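How I compare two sets of gripper fingers on laundry

I've been swapping fingers on our two-armed rig for a while now, and folding is the job that shows up a bad pair fastest. Blocks and cups will forgive nearly anything! Cloth won't. So this is the routine I use, and you can copy it with whatever arms you've got.

Start with a felt-covered table. Felt gives a little, so you can bring the tips down close without scraping them. Then pick a slippery sports kit with thick printing on it, as the letters are stiffer than the cloth round them and the fingers have to cope with both.

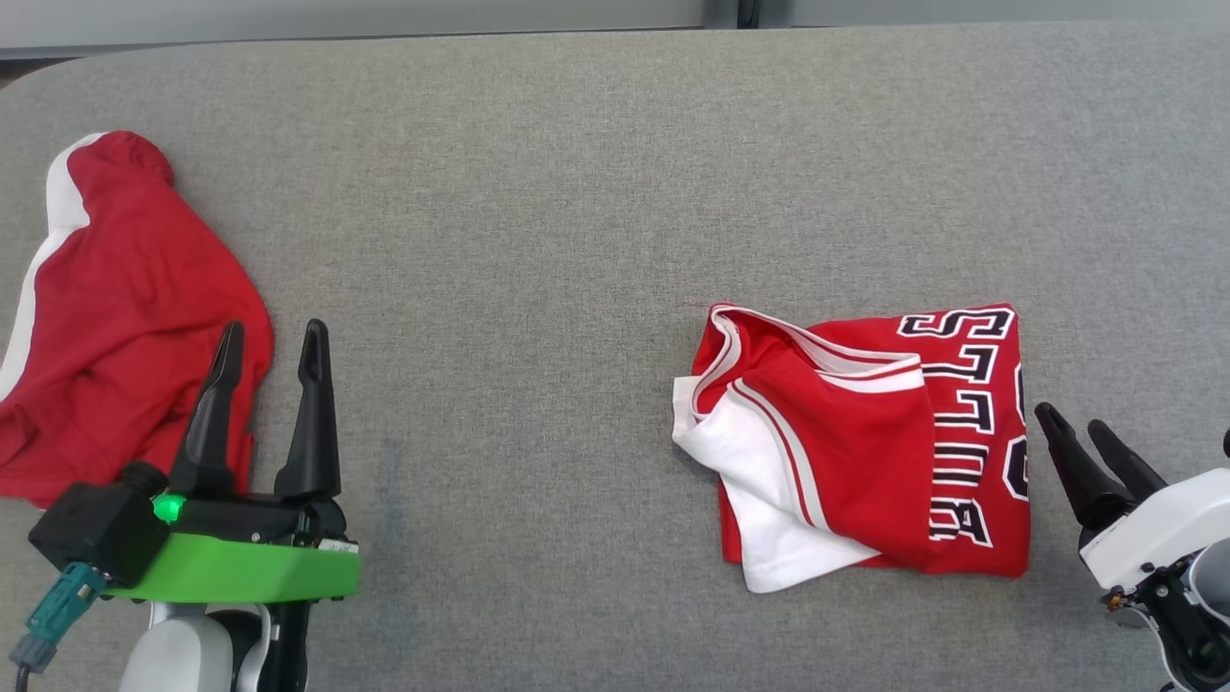 How many tries do you need for each set of fingers?

I do 53 grabs per set, which takes me most of an afternoon. A dozen is enough to spot a terrible pair, but two decent ones will look the same until you've done a lot more.

Right, on to the settings. Keep the closing force the same for both sets (I leave mine at 12 newtons) and don't touch the arm speed either. I run everything from the Bitarport controller, mostly because its log files open in a plain spreadsheet. The Nillness one felt smoother under the hand, but I lost a whole run in August when it filled its memory, and I've been grumpy about it ever since.

Before each grab, close the fingers with nothing between them and look at the tips through the wrist camera. You want them meeting evenly at the very end.

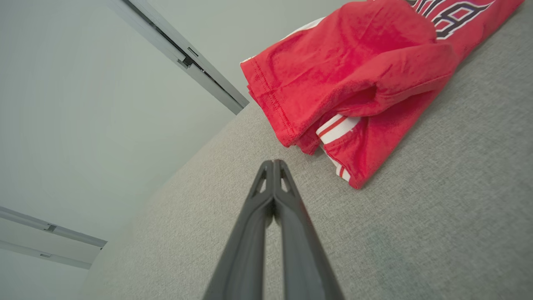

If one side sits proud, loosen the two mounting screws, nudge it back and tighten them a bit at a time. Then go for a hem first, a single layer next, and a thick fold last. Write down every miss as it happens, including the ones where it picks up two layers (I count those as misses, you may not). Wipe the tips between sets and start again from the hem.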